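Gathering examples one arm at a time

Lumturie Bošković runs data collection at Prelleck, where a small team builds training sets for arm controllers. Most of her week goes to episodes, the short recorded runs a policy learns from. We spoke in March 2022, shortly after the group closed the first round of its simulated set, called Brisby.

The target for that round was 1000 episodes. Bošković's team kept 329 of the first batch and threw the rest out. "People assume the hard part is recording," she said. "Recording is cheap in simulation. Deciding what you're willing to let the model copy takes the time."

Her main rejection criterion is hesitation. If the operator stops in the middle of a reach for more than two seconds, the run is dropped. Yến Lâm, who wrote the filter, first tried trimming the pauses out and keeping the rest. "The joint velocities jumped at every cut," Lâm said. "The policy learned the jump. We went back to dropping whole runs."

Lighting is varied between episodes, and so are the shadows that fall on the work surface. Lâm described an early model that did well under one fixed light and failed when the light moved. "It was using a shadow edge as a landmark. You could see it in the saliency maps. Once we randomized the light direction, it had to look at the arm."

I asked whether objects well away from the arm should be rendered at all. Bošković thinks so. "A real room has things in it. If the background is blank, the encoder has never had to ignore anything." She would not say how much this helped, as the comparison runs were still in the queue.

The team logs joint angles, commanded positions and the rendered view on one clock. An earlier version used separate clocks, and 259 episodes had to be realigned by hand. "I did most of those," Lâm said. "I would not do it again."

The second round is planned for June, with a wider range of starting poses.
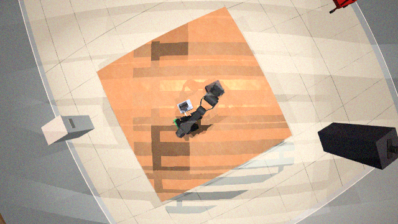
Simulated view of the arm on its orange work surface.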